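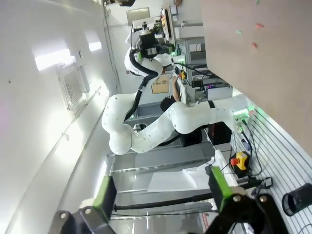

4. Setting up the demonstration bay

4.1 Scope

This section applies to staff preparing the arm bay at the Willell Robotics Centre for booked visits, school demonstrations and the annual open day. It does not cover routine research use of the bay. Staff who have not completed the January induction must work under the direction of the demonstration supervisor, Angeliki Politis, or her delegate.

Allow 83 minutes from unlocking the bay to admitting the first group. Most of that time is taken up by the warm-up sequence and the sign-off in 4.4.

4.2 Before powering on

1. Collect the bay key and the visit sheet from the front desk. Check that the group size on the visit sheet matches the booking in Kourkoulas, the centre's scheduling system.

2. Place the visitor barrier on the floor marks. The barrier must stand no closer than 1,128 mm to the edge of the slotted work surface. Use the measuring stick kept behind the door – do not pace it out.

3. Locate the emergency stop button mounted on the slotted surface. It has a red mushroom head on a yellow housing. Confirm that you can reach it from the operator's position without leaning across the arm.

4. Check that the wires running from the button and from the arm base lie flat and do not cross the path of the gripper.

5. Remove drink bottles, lanyards and unneeded tools from the bay. The printed run sheet may stay.

CAUTION: Do not reach into the electronics rack while an arm is energized. Adjustments at the rack are made by authorized staff only, with a second person standing at the emergency stop.

4.3 Powering on and warm-up

1. Switch on the arms at the main isolator, then start the Nuken control program from the operator's console. Log in with the demonstration account. The research accounts do not enforce the reduced speed limit.

2. Wait for the indicator at the base of each arm to show green. If an indicator shows any other colour after two minutes, stop and see Section 7, Faults.

3. Select the Museo routine. This is the only routine approved for public viewing, and it runs for 608 seconds including the pause for questions.

4. Run the routine once with no visitors present. Watch the cable hose along the upper links for snagging, particularly when the elbow is fully bent.

5. Open and close the gripper three times. Inspect the green finger pads and report any lifting or tearing in the bay log.

Note: The wrist camera view is shown on the visitors' monitor. It is normal for the view to appear turned on its side. Do not rotate the camera mount to correct it, as this will invalidate the calibration.

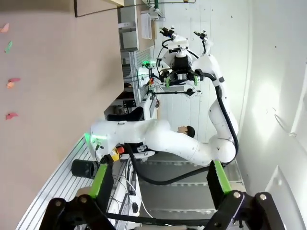 4.4 Sign-off and the visitor talk

The demonstration supervisor signs the visit sheet once the warm-up has been completed without a fault. The operator then gives the safety talk, reading from card 712, before visitors come forward to the barrier. The talk names the main parts in the order in which visitors are likely to ask about them: the gripper, the arm, and the sensor head at the arm's upper end with its two small black camera units. Younger visitors commonly ask about the doll-like head with dark hair resting against the white shell of the torso, and operators may answer briefly, then return to the card. Questions on current research should be referred to Darmawan Saragih.

During the demonstration:

1. Keep one staff member within reach of an emergency stop at all times. This person does not answer questions or operate the console.

2. Admit visitors to the barrier in the groups listed on the visit sheet. Children under 12 must be accompanied by a teacher or parent.

3. Announce each movement before starting it. A short pause between the announcement and the movement is sufficient.

4. If a visitor crosses the barrier for any reason, press the emergency stop. Do not wait to see whether the arm is clear.

WARNING: After an emergency stop, the arm must not be restarted until all visitors have left the bay and the supervisor has inspected the work surface. Repeat 4.3 in full before resuming.

4.5 Closing the bay

1. Return the arms to the park position from the Nuken console and wait for the prompt to confirm.

2. Switch off at the main isolator and hang the tag on the handle.

3. Pick up any paper left on the floor, including small coloured pieces, and check beneath the aluminum profile frame.

4. Record the number of groups admitted and any stops in the bay log. Return the key and the signed visit sheet to the front desk the same day.

Section last revised April 7, 2026.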